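# Folded Structures in Paper: Report on the Lantern Unit

Submitted by Rocío Mosquera and Njoroge Mfaume, 23 October 2020

## Purpose

The unit required each pair to design a collapsible paper lantern that could be mailed in a standard envelope and opened by the recipient without glue or tools. Our design, named Tisance, is based on the waterbomb fold.

## Method

Trials were made with two papers supplied by Dmytriv, a smooth drawing sheet and a softer mulberry sheet. Each sheet was scored with a bone folder before any crease was made. The first drawing-sheet lanterns cracked along the diagonal creases. Scoring on the reverse side corrected most of this – the corners remained weak. The mulberry sheet folded cleanly but sagged once a paper ring was added at the base.

The final version uses drawing paper for the body and mulberry paper for the two end rings. A full lantern contains 924 creases, and a complete set of test pieces was folded by both authors.

## Handling of Parts

End rings, tabs and hanging loops were cut in advance and sorted by size, as the tabs differ only slightly in width. Mixed tabs caused the failure of an early lantern. For parts this small, a translucent plastic box with internal dividers is suitable, with one size of tab to each compartment.
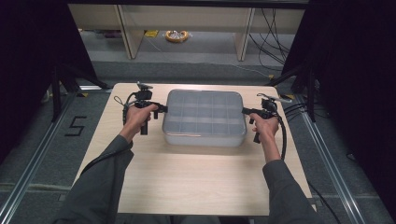

Sorting also affected the order of assembly. Gebremedhin Admasu, who reviewed our draft instructions, recommended that the rings be attached before the loops, and the written steps were changed accordingly. A box with a grid of small rectangular compartments, like the one on the wooden tabletop, allows the parts to be arranged by row in that same order.

## Remaining Work

The corner creases require a stronger paper. A sample from Sernton has been requested and will be tested in November.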